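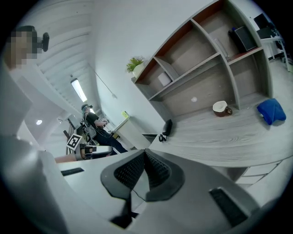 Welcome to the Kavine page, and thank you for wandering over from the main Prellora site! Kavine is our pair of hand-held grippers, the ones we've been building in the shared workshop on and off since December, and quite a few of you have asked to see how they're coming along. It's a short gallery with long captions, I'm afraid. My name is Zdeňka Murín and I have never in my life managed to write a short caption, so put the kettle on.

If you're new, the idea is simple enough. You hold one gripper in each hand and go about ordinary jobs with them, picking things up and putting them down again, and later on a robot with the same style of fingers gets to learn from the recordings. That last bit is still a fair way down the road for us. What we have so far is a pair of grippers that open, close, mostly don't squeak, and can be carried for a decent stretch before your wrists start to complain.

**The fingers, up close**

The opening picture has the right-hand one at nose distance, with the black padded finger poking up out of the grey housing. The mesh on that pad took up more of my autumn than I care to admit. We tried smooth rubber first (lovely on a cardboard box, hopeless on glazed crockery), then a foam that crumbled, then a coarser rubber that was so grabby it wouldn't let go of a tea towel. The mesh is a compromise, and so far a happy one. The ribbed pad beside it is a separate piece and can be changed on its own.

The housing is the seventh or eighth shape we've drawn, I've honestly lost the thread of them. The early ones had a sharp corner just where the heel of your hand wants to sit. If you are printing your own from our files, please take a bit of fine sandpaper to that inside curve before you fit anything, and do a dry fit of both halves before the screws go anywhere near it. The plastic is forgiving the first time you drive a screw in and much less so the third time.

Weight is the question I get most often, so: 573 grams for one side on the kitchen scales, with cable. I'd love to get it lower. Most of what could come off is in the trigger end, and whoever feels like redesigning the trigger linkage will be offered unlimited biscuits.

**A go at the cabinet**

The mug and the blue cloth have become our standard props, and you'll find them in both pictures. A mug is a wonderful teacher. It has a handle that can point any which way, it rolls, and when it's lying on its side you have to decide whether you're going for the rim or the handle long before the fingers arrive. The cloth is a different sort of trouble altogether. Pinch it too high and you lift one corner, pinch it too low and you scrape the tabletop, and either way the bundle comes out a new shape for the next person.

On this go it was two grippers at once, with a white marker cube on each. The black-and-white squares on the cubes are what the tracking looks for, so it pays to keep your sleeves out of their way. Pushed up past the wrist is the house rule.
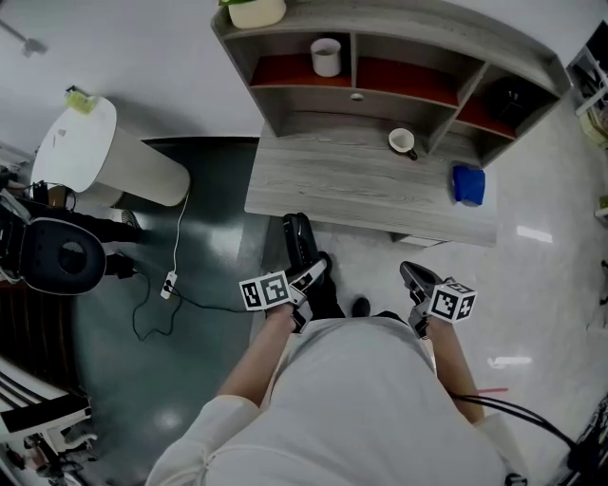 Iveta Bednárik wrote in after the last update to ask whether the cubes really need to stand out from the side like that, as hers kept catching on the shelf dividers at home, and whether flat plates would do the job just as well. She'd been running plates on a Kuruc-style handle for a few weeks and said they were fine until she turned her wrist over, at which point the tracking simply went for a stroll.

Well, Iveta, you've rather answered it for both of us! A plate gives you one good face, and the moment you roll your hand to get under a handle it has gone. The cube costs you some clearance in tight compartments, no argument there, and I've given our own shelves a fair few knocks. What I'd suggest is moving the mount back toward the grip a little. The current bracket is slotted, so you can slide it without reprinting anything, and then tighten it properly and recalibrate. Please do recalibrate. I skipped it once after a tiny nudge and lost an entire afternoon's colour-coded notes to it.

A few odds and ends for anyone building along:

- Finger pads are glued at the edges only. Leave the centre free so the mesh can flex.
- The cable wants a gentle loop where it leaves the housing, with enough slack for a full turn of the wrist.
- Matte labels for the marker cubes, every time. Gloss under ceiling lights is a misery, and our workshop floor is shiny enough already.
- Session length is your own business, but we stop at 40 minutes and have a stretch. I get sore well before that if I've been gardening.
- Left and right housings look terribly alike on the print bed. Write an L or an R inside with a paint marker while they're still sitting there.

The drawings are in the Pradetia folder along with the parts list, and I've tidied up the names so that the newest version of each is at the top. Someone asked about metric inserts and yes, they're in there now. The older trigger is still available if you've built around it, though the spring for it has become hard to find in this part of the world and I'm down to my last little bag.

Next job on the bench is a softer return on the trigger, then a second set of pads with a narrower tip for thin things like cards and envelopes, which at the moment take a good deal of patience and the odd bad word. If you've had any luck with a pad material that copes with both paper and crockery, please write and tell me what it is and where you bought it. Offcuts gratefully received!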